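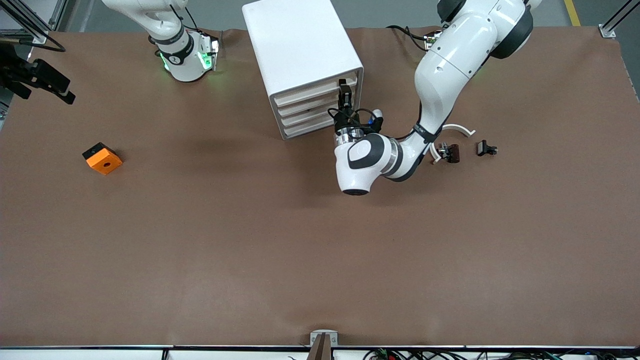 Wondent sets November launch for its tether satellite

2021-01-07

A satellite that runs out of work does not come down on its own in any hurry. At the altitudes where most small satellites are sent, the air is so thin that a dead spacecraft can keep circling for decades, crossing the paths of working ones the whole time.

Wondent, a small spacecraft company, wants to shorten that wait with a long strip of aluminum tape. Its test satellite, Fistley, is booked as a secondary payload on a launch in November. Once it reaches its orbit at 639 kilometers, it will spend two months checking its radio, batteries and attitude control. Then it will unreel a tape 300 meters long and thinner than a sheet of paper, with a small weight on the far end to keep it hanging straight toward Earth.

The tape works as a brake. As the satellite moves, the tape is carried through Earth's magnetic field, and that sets up a voltage along its length. Electrons from the thin charged gas of the ionosphere are collected at one end and released at the other, so a current flows. The magnetic field pushes back on that current, against the direction of travel. The push is tiny, but it does not stop, and the orbit shrinks a little with each pass. No fuel is used.

"Fuel is the thing a dead satellite doesn't have, or can't get to," said Zübeyde Bilgin, who leads the Fistley project. "The valve sticks or the computer is gone. We wanted a brake that needs as little as possible from the spacecraft it's attached to."

Tethers have been flown before, by several countries, with mixed results. Some jammed partway out. Others were cut, most likely by debris or by an electrical arc. A tape holds up better than a round wire because a small particle will usually punch a hole in it and leave the rest whole, but deployment is still the hard part. If the tape comes off the reel too fast, it bounces when it reaches the end and can go slack. If it comes off too slowly, it may stop altogether.

Wondent's reel uses a friction brake made by Wukel, which also supplied the latch that holds the end weight during launch. The brake tightens as the reel empties. According to Salim Mohamedi, the engineer in charge of the deployer, the team has run short sections of tape off the reel 2,000 times in air and in a vacuum chamber. The full length has never been let out under vacuum, as no chamber available to the company is long enough.

"The last third is where I expect trouble if we have any," Mohamedi said. "The tape has been wound tight for months by then and it wants to curl. We changed the winding tension last year and the curl got better. It's still there."

Ground stations will track the satellite's altitude before and after the tape goes out. Wondent says it should be able to tell within a few weeks whether the brake is working, and by how much. The strength of the effect depends on the density of the ionosphere, which rises and falls with the activity of the Sun, so the company has not given a date for reentry. Its models put it somewhere between one and four years after deployment.

A long tape is also a larger target than a compact satellite, and other operators will need to know where it is. Wondent plans to post fresh orbit data every day once the tape is out. The current can be switched off from the ground, and Bilgin said that turning it off and on will give the team a limited way to shift the satellite's timing if a close pass is predicted.

The flight unit goes into vibration testing next. Wondent expects to ship it to the launch provider in late summer.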